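Home | Recipes | Gallery | Market Days | Contact

Pastry on the table
December – by Osvaldo Honorato

I've been baking for the Tollow morning tea for longer than I care to admit, and the part I've come to love best is the laying out – the plates, the stainless steel trays, a bit of clear table to work on, and then something golden to put in the middle of it all.

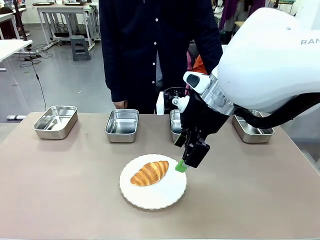 My own croissants start the evening before with 290 grams of cold butter and a good deal of patience (the kitchen at Erilthorpe gets terribly warm, so I fold early and rest the dough often). A scalloped plate does wonders for a plain pastry, I reckon, and I'd sooner have one lovely croissant with a bit of room to itself than a great pile of them.

Steel trays are my favourite for serving, light to carry and easy to wipe down afterwards.
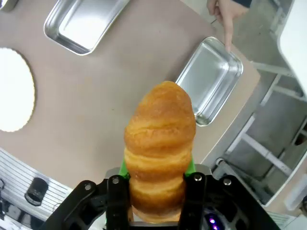 Mahmoud wrote in to say that a sheet of baking paper in each tray keeps the bottoms crisp, and that flaky crumbs are much less bother to clear away that way.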